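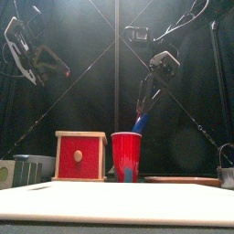 Jandura Bench is a packaged two-arm manipulation kit sold by Corkero, and this README covers the sample recordings that ship with it. The recordings let a buyer check their own cell against ours before writing any policy code. Each task centres on one container and one thing that goes in or comes out of it, such as the blue stick held by the right gripper at the mouth of the red cup. The strip of blue tape on the front of the cup runs up from the base and is the heading reference: if it faces the fixed camera, the cup is at zero rotation.

Version notes

Sample pack 4, released in March. It replaces pack 3, which had swapped left and right wrist streams in part of the drawer task. Delete pack 3 if you still have it. The file names overlap and the loader will not warn you.

Contents

1589 episodes in 18 task folders. Each episode holds:
fixed camera video
left and right wrist camera video
joint positions and gripper opening for both arms
operator commands
a one-line task label in English

Folders are named by container, then action (cup_stick, box_drawer, bowl_block, tray_pot). Episodes where the operator gave up are kept and carry the flag aborted = 1. We left them in after De Smet, who run two of these kits for acceptance testing, asked for them.

Setup

Mount the arms and camera before unpacking the props. Bendance supplies the backdrop frame and its instructions are in the same carton. Run bench_check with the arms parked. It compares your fixed camera view with the reference still and reports offset in millimetres. Anything under 40 is close enough to replay the samples, although small grasps get unreliable well before that. Tighten the camera bracket again after the first day, as ours sagged.

Use the black backdrop for replay. A grey one is fine for your own collection but the colour calibration file assumes black.

Known issues

Overhead light gives a bright patch on the white tabletop. Exposure is locked, so the patch is in the data and has not been corrected.

Gripper opening is logged as motor position. The conversion to millimetres is in the calibration folder and drifts as the finger pads wear.

Props placed near the edges of the fixed view may be only partly visible. Use the wrist streams for those.

Labels were written by operators and spelling varies. Both "grey" and "gray" occur.

Licence and support

The samples may be used by kit owners for evaluation and training. Redistribution needs written permission. Replacement props are sold singly or as a set.

Maintainer: Onni Turunen, Corkero. Include the bench_check log with any report.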